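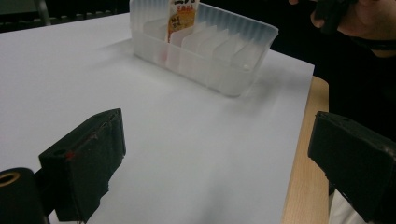 Sachets should be sold by weight

Small food packets are priced per unit, and the shopper cannot compare them. The Plistomska shelf label shows 33p with no rate per 100 g. 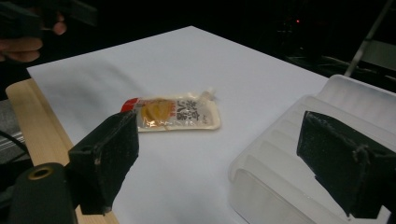 A small spouted pouch, lying flat.

A bottle carries a unit price – a pouch like this does not.

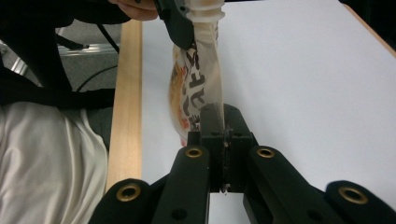 Exemptions for small packs made sense when labels were written by hand. Benedetta Pellegrini checked 108 lines and reached the same view.

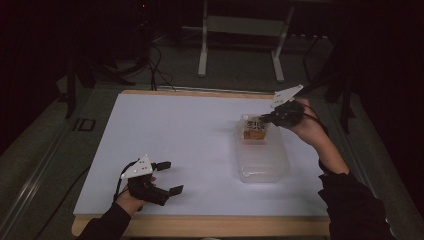

Unit pricing needs one fixed base. Trays complicate it, as gross weight misleads. A clear, shallow plastic container should count for nothing in the rate. Net grams only.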